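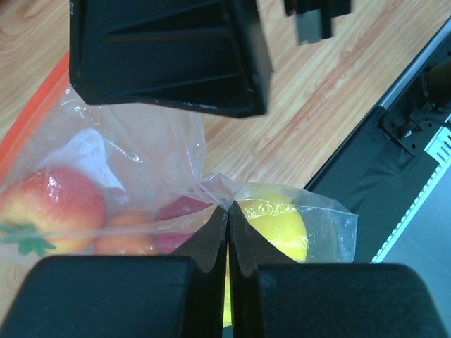
1/7
So Prundlow has a new rewards program, and half of Nivcombe seems to think it's free groceries. I read the terms over lunch. I have doubts.

2/7
You earn points on "qualifying fresh items." Try finding the list of what qualifies. The sign by the door says see the app. The app says see your store. The guy at the service desk was very nice and told me to check the sign.

3/7
I had 1,098 points when I signed in on Wed 9 January, mostly carried over from the old card. Sounds like a lot! It got me two dollars off, and only if I spent it before the end of the week.

4/7
Then there's the "member price." I keep my receipts (yes, all of them, leave me alone) and the member price on apples is what everybody paid in June. The regular price went up and the old one got a yellow tag. I don't call that a discount.

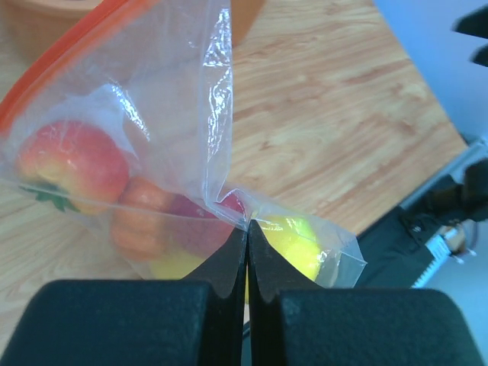

Apple and orange-ish company, zipped up.

5/7
A few of you said the points add up if you shop there every week. Sure, maybe. But every week is the part they want. I did the same cart at Michalík on the corner, no card, no app, and it came out three dollars cheaper. One cart, one day, so don't quote me on it. I'd still like to see somebody from Prundlow explain it.

6/7
Also worth a look: the app is run by an outfit called Valik, and the privacy page lets them share "shopping interests" with partners. Which partners? It doesn't say. There's an opt-out under Settings – Account – More – Preferences, and mine had switched itself back on after the update.

7/7
If you like the program, keep it, I'm not your mother. But check the shelf tag against an old receipt before you tell me how much you saved. And if anyone has that list of qualifying items, please post it. I've asked twice and got a coupon for dish soap.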